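I've been meaning to write up the gripper comparison since November, and then the kettle broke and Duván Cabrera came to stay, so you're getting it now with a cup of saucepan tea beside me. It's all in simulation so far, in the Sorstead kitchens, which have the most wonderfully over-the-top tiling (I'd never live with it, but I do look forward to loading it up of an evening).

I had two controllers to try, Tistent and Skimix, and I gave each of them nearly 3 weeks with the same arm and the same parallel gripper. The wrist view is my favourite to work from. You get both fingers and whatever is past them, and after a while you start leaning in your chair along with the arm!

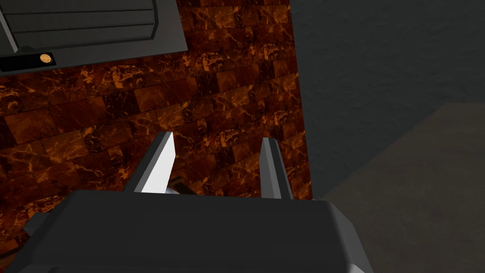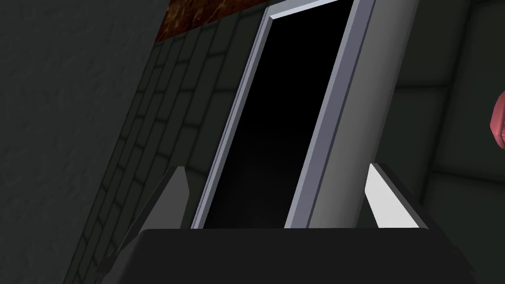
Tistent is the gentler of the two, and I grew quite fond of it, though it dithers on the approach and my patience isn't what it was. Skimix goes straight in. On small handles and knobs I liked that very much, and on anything tall I found myself holding my breath, so I've slowed its closing speed and will try again. Duván reckons I should be comparing fingers before controllers, and he's probably right, the colour of my language while tuning Skimix rather proved his point.

Next up is the Kolář finger set, if I can get the model to import without the tips ending up inside the palm.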